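Chapter 4: Table Surfaces and Their Upkeep

Reading time: 11 minutes

Chapter 3 dealt with the carcass and the frame. The present chapter deals with the top, the part of a table that receives most of the wear and almost all of the cleaning. By the end of it the reader should be able to identify the direction and character of the grain, tell surface residue from damage to the finish, and choose a cleaning method that does not make either one worse.

4.1 Grain and figure

The term grain refers to the direction in which the fibres of the wood lie. Figure refers to the pattern those fibres make at the surface, and it depends mainly on how the board or sheet was cut. A cut made through the centre of the log, along a radius, gives narrow lines that run close to parallel. A cut made at a tangent to the growth rings gives arches, ovals and loops, usually in the middle of the piece, with straighter lines to either side. Colour is a separate matter. Two tops of the same species may differ in colour through age, light and finish while showing the same type of figure.

Pale timbers need more care in reading than dark ones. The contrast between early and late growth is often low, and in flat light the lines can be missed altogether. The inspector should look along the surface from a low angle, then from directly above, and then from the opposite side.
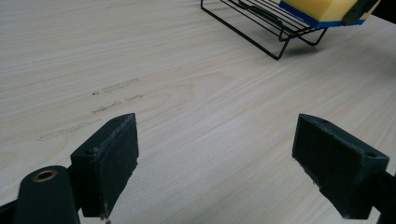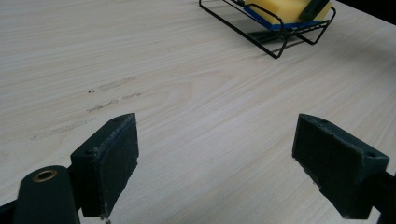
Inspection of a top begins with the direction of the grain, and this is noted before any cloth touches the surface. All later wiping follows that direction. The figure is noted next: on a pale top such as this one, the lines bend into curved patterns towards the middle, and a faint mark lying along them is easily taken for part of the wood. Grey smudges and streaks that run roughly parallel to the grain should therefore be examined twice. A streak that crosses a grain line at even a slight angle is unlikely to be figure. Where doubt remains, the mark is recorded as "undetermined" until the test in section 4.2 has been carried out.

4.2 Residue or wear

Residue sits on the finish. Wear is a loss of the finish itself. The distinction matters in practice, as residue can be removed and wear can only be repaired.

The standard test uses a white cotton cloth, barely damp, folded to a pad. The pad is drawn once along the grain under light pressure and then inspected. Colour on the pad indicates residue. A clean pad with no change at the surface suggests wear, or a stain below the finish. The test is made no more than 2 times on the same spot. Abrasive pads and powders are not used at this stage.

In the Căpraru workshop survey, which covered 200 pale tops in daily use, most marks first entered as wear were later removed with a damp cloth. Ilídio Morais, who compiled the results, attributed the error to inspection under a single overhead lamp. His record sheet is reproduced in Appendix B and is used in the exercises for this chapter.

4.3 Choice of cleaning agent

Agents are taken in order of strength, beginning with water. The next is a weak solution of neutral soap, wiped off at once with a second cloth. Solvents are treated in Chapter 5.

Reader comments

Szymon Ziółkowski: Is the cloth test safe on an oiled top, or only on lacquer?

Aisyah Tuhumury: 4.2 cleared up a lot for me. Our bench had "wear" that came off with water.

Ajith Raju: Appendix B is missing from my copy. Could somebody check?

Contact | © Zandoma | Back to top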